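Vomness Cold Wash Detergent Sheets

Fragrance free — 2 packs of 16 sheets
Sold by Admasu Dry Goods
In stock, ships from our own shelves

We don't carry many laundry products, and we turned this one down the first time it was offered. Laundry sheets arrive with a lot of big talk. They are going to save the ocean, empty your cupboard and make your towels feel like a hotel's. Most of the ones we tried left gray streaks on dark clothes and did very little to a dirty collar. So please read this page with the same suspicion we had when we wrote it.

What it is

A thin, dry sheet of detergent that you tear along the line and put in the drum before the clothes. One sheet is meant for a normal load. The maker says half a sheet will do for a small one, and for lightly worn shirts we agree. For gym clothes we don't.

What the maker says, and what we think

"Dissolves completely in cold water." Mostly true. On a full cold cycle we found no residue. On the quick cycle, with the drum packed tight, we found a slimy scrap stuck inside a pillowcase. If you live on the quick cycle, buy a liquid.

"Keeps colors bright." We have no idea how anyone proves this. Every detergent on the market says it. Cold water and turning things inside out will do more for your dark clothes than any brand name, ours included.

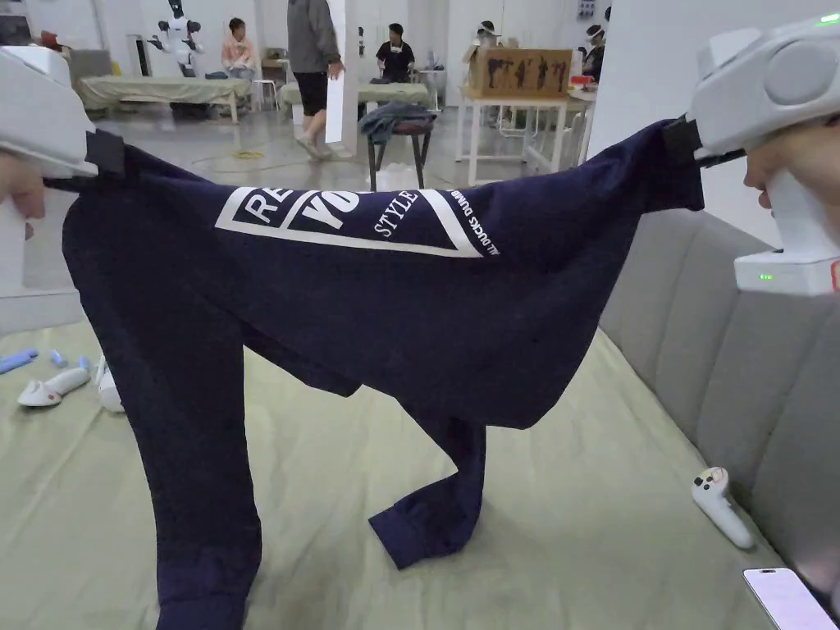

"Gentle on prints." Same problem. A cracked print is usually the dryer's fault, and no sheet, pod or powder is going to undo what high heat has done. Wash cold, hang to dry, and you may get years out of a cheap print. Tumble it hot every week and you won't, whatever you pour in.

"Removes everyday stains." Depends on your days. Coffee and grass came out of cotton. Bike grease didn't budge, and cooking oil left a shadow until we treated it with plain dish soap first.

Compared with the other one we sell

Mustereo powder is cheaper per load and cleans better on work clothes. It is also heavy, it clumps in a damp basement, and the box falls apart. The sheets win on storage and travel and that's about it. We won't pretend they are a step up in cleaning.

Details

Contents: 2 packs, 16 sheets each
Scent: none added
Machines: top and front loading
Hand washing: yes, tear off a strip and dissolve it first
Wool and silk: not recommended
Storage: keep dry; a wet hand in the pack will glue the sheets together

Customer comments

Edivaldo Amaral: Fine for what they are. I use two for work pants, so the price isn't as good as it looks.

Mỹ Đoàn: No smell at all, which I wanted. Did nothing for a turmeric stain — I'm not sure anything would.

Rigoberto Arango: Took a pack camping and left it in the tent. Now I have one very thick sheet.

Returns

Unopened packs can come back within 15 days. Opened packs can't, so if you're unsure, ask at the counter for a single sheet and run one load before you buy.

Page last checked 20 March 2023 by Gaspard Masson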